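Plurkbridge Warehouse and Packing Workers' Association
Minutes of the General Branch Meeting, January
Held in the upstairs hall, Tetteh Street. Called to order at 6:10 p.m.

In the chair: Efua Antwi
Minutes: Wian Oosthuizen
Also on the officers' table: Fiifi Sowah, Esi Ackah
Apologies: Zyanya Ocampo (arrived 6:45 p.m., during item 3)

1. Minutes of the last meeting
Read by W. Oosthuizen. One correction: the night differential claim was sent to Terkeno management by letter and not by email. Accepted as corrected. Moved F. Sowah, seconded E. Ackah.

2. Matters arising
The locker room heating at the Korkby depot has been repaired. The lights in the rear parking lot have not. E. Antwi has written twice to the site manager and received one reply, which said the matter was with the landlord. Members on the late shift asked that the branch contact the landlord directly. Agreed.

The notice board by the Korkby time clock was taken down when the wall was painted and has not been put back. The agreement gives the branch a board at each site. E. Ackah to raise it with the depot supervisor. 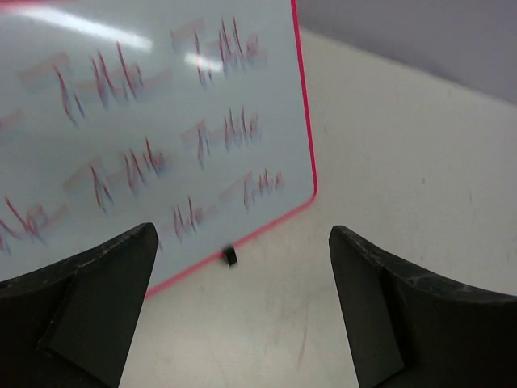 Handwriting in red marker on a whiteboard.

3. Overtime and scheduling at Terkeno
F. Sowah reported on the second meeting with the company. Management wants to post schedules seven days ahead in place of the present 14. It also wants to drop the rule that Saturday overtime be offered by seniority first. The branch side said no to both and asked for the staffing numbers behind the request. These were promised by Friday.

Discussion from the floor was long. Several members with children said seven days was not enough to arrange care. One member from receiving said the seniority rule is already being ignored on his line, and that he had been passed over twice. He was asked to put the dates in writing so that a grievance can be filed inside the time limit. 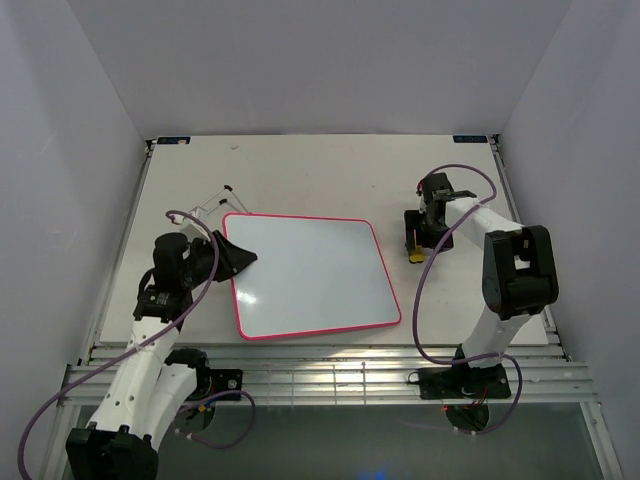 Z. Ocampo said the branch should not trade one point for the other, as was done in the last contract. The chair said no trade had been offered and none would be without a vote of the members.

Motion: That the branch keep the 14-day posting rule and the seniority rule, and that no change to either be signed without a ballot. Moved Z. Ocampo, seconded E. Ackah. Carried on a show of hands.

4. Unpaid break time
The claim covers members who were called back to the line during meal breaks. 80 members have now signed statements. The company disputes the times given in some of them – it says the clock records show full breaks. W. Oosthuizen pointed out that members do not clock out for meals at Terkeno, so the records cannot show this either way. The claim goes to the state labor office next if there is no offer.

5. Finance
Balance in the general account is $539 after payment of the hall rental. The hardship fund stands at $1000. One request was received, from a member off work with a back injury whose compensation check is late. Payment of $200 approved, F. Sowah abstaining as he is related to the member.
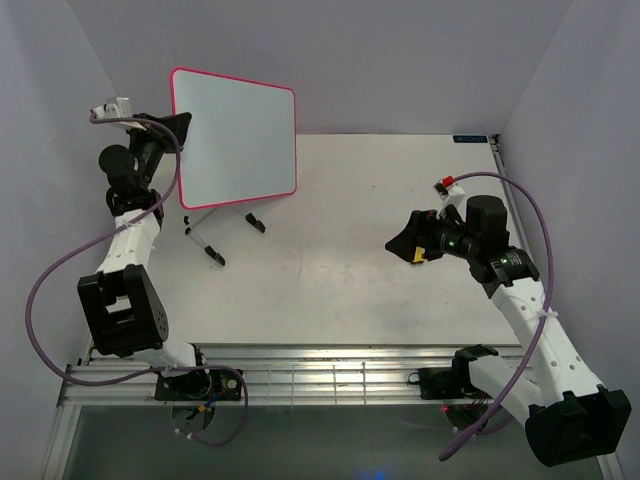 The chair reminded members that requests to the fund go to E. Ackah on the printed form. Requests made by text message will be sent back.

6. Steward elections
Two steward positions are open, one on nights at Korkby and one in receiving at Terkeno. Nominations close at the start of the next meeting. Nominees must have been members for one year. A question about whether time as a temp counts toward the year was held over – W. Oosthuizen to check the bylaws.

7. Other business
A member asked for copies of the current contract. More will be printed. The coffee fund is short again.

Meeting adjourned at 8:05 p.m.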